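Notes pour l'exposé – pile logicielle Sunus, version parlée

Diapo 1. Bonjour, se présenter vite. Remercier Carmela Gentile pour l'invitation. Annoncer le sujet tout de suite : comment on planifie un geste quand la cible est au fond d'un boîtier de PC, entre une alimentation et des câbles qui partent dans tous les sens. J'adore ce problème, ça va s'entendre !

Diapo 2. Le planificateur. On avait commencé par une seule passe, du point de départ jusqu'à la prise. Mauvaise idée : 73 échecs en une semaine, presque tous à l'entrée du boîtier. Aravind Arumugam a coupé le trajet en deux (approche large, puis descente à vitesse réduite) et le code est devenu lisible. Montrer le graphe d'états, ne pas lire les noms des nœuds.

Diapo 3. La perception. Insister : les câbles sont souples, donc on ne les modélise pas comme des solides. On leur donne un coût, et le planificateur a le droit de les frôler – c'est la partie dont je suis le plus content. Les tôles, elles, restent interdites. Raconter l'histoire du reflet pris pour un trou (pause, les gens rient en général).

Diapo 4. La boucle de commande. Recalage sur l'image du poignet toutes les 5 images. La pince elle-même occupe une grande partie de la vue, on la masque avant tout calcul. Debora Russo a écrit le masque articulé, il suit l'ouverture des doigts, c'est vraiment du beau travail.
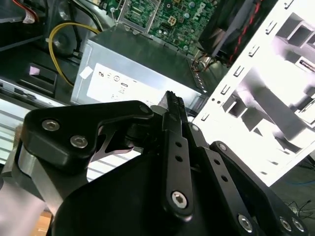

Diapo 5. L'outillage, à ne surtout pas sauter même si je suis en retard. Chaque essai est rejoué dans Stusodus avec les mêmes entrées, et on compare les deux trajectoires. Le rejeu prend presque 5 minutes, c'est encore trop long. Remo Ferri travaille sur le cache.

Questions. Si on demande le code : le module de coût sort en janvier, le reste dépend de Clemar. Garder le graphe d'états à l'écran.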